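Saving tomato seeds, the quick version

People keep asking so I'm writing it down once. Quick, between batches. It's August and the good ones are ripe now, so don't wait.

What you need
A ripe tomato. Overripe is better. Not a hybrid, the seeds from those come up as anything.
Clean jam jar, 500 ml or so you have room to stir.
Fine sieve, teaspoon, paper towel or a plain plate.
Envelopes. Masking tape and a pen that doesnt run.

Step 1. Pick the fruit
Best plant, not biggest tomato. If the plant was sickly all summer leave it alone. I take mine from the Teltwood row because they set early and don't split. Nuala Kinsella gave me the Jondgate seed and I do those second, separate jar. Never mix jars. I did it once and had a whole bed of mystery plants.

Step 2. Squeeze
Cut across the middle, not top to bottom. Squeeze the gel and seeds into the jar. Add a splash of water if it looks thick. Eat the rest.

Step 3. Let it go bad
Cloth over the jar, rubber band. Leave it somewhere warm but out of the sun. Stir morning and night. Usually 2 days, a bit longer if the kitchen's cool. You want a skin of scum on top and a sour smell. Past that they can start to sprout in the jar, and then they're no good to you.

Step 4. Rinse
Fill jar with water, swirl, wait. Good seeds sink. Pour off the floaters and the muck. Do it again untill the water's clear. Then into the sieve, rub gently with your finger under the tap for 30 seconds.

Step 5. Dry
Tip them on a plate, spread thin. No oven, no radiator, no hair dryer. Break up the clumps with a fingertip once a day. They're ready when they slide around and feel papery. Paper towel works too but they stick, so you end up planting bits of towel. Fine, mostly.

Step 6. Pack
Envelope, name, year. Then the envelope in a lidded jar, cool cupboard. Label BEFORE you fill.
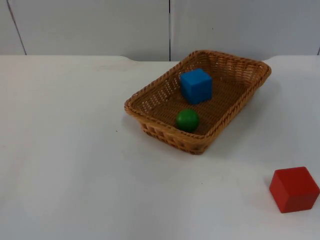 Sorting comes last, before packing, and good light matters more than anything. Tip the dry seeds out a pinch at a time and pull the dark or flat ones. A matte white tabletop like this is good for it, no glare, but go over it with a dry cloth first. Faint smudges you can ignore. Tiny specks you can't, not when you're hunting for bits of dried tomato skin. Small pile to the left, keepers to the right, sweep the keepers onto a folded card and into the envelope.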